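To: members-l
From: Viorica Jitaru, Competitions Secretary
Subject: Re: [members-l] Loan registrations and the mid-season window

Dear club secretaries,

Thank you to those who wrote following the January bulletin. I am replying to the list as a whole, as the message from Romana Procházka covers most of the points raised by other clubs. Her message is quoted in part below, with my answers following each section.

Romana Procházka wrote:

> Our board would like clarification on three matters before the window closes. First, we have a goalkeeper on loan from Camia until the end of the season. Both clubs now wish to make the move permanent. May we submit the transfer during the current window, or must the loan run its full term? The form seems to allow only one or the other.

A loan may be converted to a permanent transfer at any point while the window is open. The form in use since last season does not make this plain, and the league office accepts the criticism. Please complete Part A (termination of loan) and Part C (permanent registration) on the same form and leave Part B blank. Both clubs must sign Part A. The player must sign Part C. If the two parts arrive separately, the player is unregistered in the period between them and may not appear in any league or cup match, including as an unused substitute.

Clubs are reminded that a player whose loan is converted keeps his or her disciplinary record for the season. Two clubs asked whether cautions received while on loan are cleared. They are not. A suspension that is pending when the conversion is registered will be served with the new club.

> Second, the fee. The handbook gives the registration fee as 300 but the invoice we received in the fall for a similar case was 400. Our bookkeeper has asked me to find out which is correct, and whether we are due a refund.

Both figures are correct, for different things. The fee for a permanent registration is 300. The fee is 400 when the paperwork reaches the office after the noon deadline on the closing day of the window and is admitted under the late submission rule. I have looked at your file. The form was signed in good time, but the copy that reached the office was missing the second signature page, and the complete version came in that afternoon at 2:40. The higher fee was properly charged, and I regret that no refund is available.

I would add that the invoice should have stated the reason. Invoices issued from now on will carry a line showing the time at which the complete form was received.

> Third, we understand that Hsu have proposed lowering the limit on the number of loan players in a matchday squad from five to three. We would be strongly against any change in the middle of a season. We have built our squad on the present rule, and so have several others. If this is to be voted on, we ask that it be put off to the summer meeting.

The proposal from Hsu was received within the time allowed and has been placed on the agenda for the spring meeting. As drafted, it would take effect from the first day of next season. No change to the matchday limit will be made during the present one, whatever the outcome of the vote. I hope this will set minds at rest.

The text of the proposal is as follows: "No club shall name more than three players registered on loan in the squad for any league match. Goalkeepers registered under the emergency provision shall not be counted." Amendments may be sent to me by any member club and should carry the name of a seconding club. Tarkik have already given notice of an amendment that would set the limit at four. It will be circulated with the agenda.

For information, the league has 234 senior players registered on permanent terms at the nine clubs who have returned their winter squad lists. The three remaining clubs have been written to individually. I would ask them to reply without further delay, as the figures are needed before the debate can be properly held.

Emergency goalkeepers

Several secretaries asked about the emergency provision. It applies only when a club has no registered goalkeeper fit and available, and it lasts for seven days at a time. A medical note is required for each injured goalkeeper. A note from the club physiotherapist is enough for the first seven days -- after that it must come from a doctor.

A goalkeeper brought in under this provision may not play against the parent club. This question came up before the cup match between Camia and Tarkik, when the office was asked for a ruling less than two hours before kickoff. A ruling was given by telephone, and the match went ahead with the agreement of both sides. I must ask clubs to raise such matters by the evening before the match at the latest.

Rule 18 has been read by some clubs as allowing a second emergency goalkeeper while the first is still registered. It does not. If the first is also injured, the club should cancel that registration in writing and apply again. The office will deal with such a request on the same day, including on match days, provided that it is received by 10 in the morning.

Match reports and attendance

Vimetti have pointed out that the attendance for their home match against Hsu was wrongly recorded in the bulletin. The correct figure is 189. The table of home gates has been amended, and I apologize to the club for the error.

Would all home clubs please enter the attendance in the match report itself and not in the covering message. Reports remain due by 9 in the evening on the day of the match. Referees have also asked that substitutes' shirt numbers be given in full on the team sheet. Five sheets in the last round had names only, and the fourth official was left to fill in the rest from the touchline.

Frozen grounds

The early inspection procedure will stay in force until the end of February. The home club may ask for a local referee to inspect the field on the morning of the match, and should do so if the away club has a journey of more than two hours. The decision of the inspecting referee is final as to a postponement, but not as to playing the match; the match referee may still call it off on arrival. Rearranged dates are to be agreed by the two clubs within ten days, failing which the office will set one.

Artificial fields are not exempt. One postponement this winter was disputed on the ground that an artificial surface cannot be unfit, and the appeal was turned down.

Spring meeting

The agenda will go out to this list and by regular mail to the registered address of each club. Each club has one vote. A club that cannot attend may appoint another club as its proxy, in writing, with the signatures of its president and secretary. No club may hold more than one proxy.

Items for the agenda should be sent to me and not posted to the list. General discussion of the Hsu proposal is welcome here, though I would ask members to keep the subject line so that the archive can be followed, and to trim quoted text where possible.

Respectfully,

Viorica Jitaru
Competitions Secretary

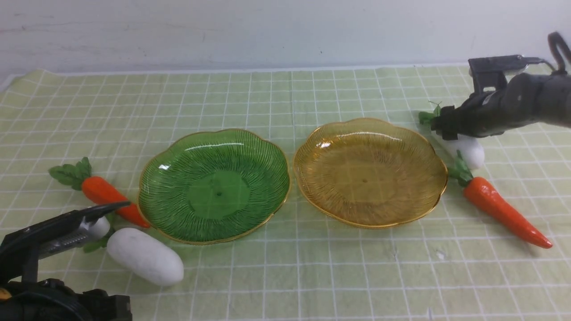 Members' Bulletin, No. 18, p. 4

Corrections to this issue should reach the league office before the agenda for the spring meeting is printed. Clubs wishing to receive additional paper copies should state the number required and the name of the person to whom they are to be sent. Back issues are held at the office and may be consulted by appointment.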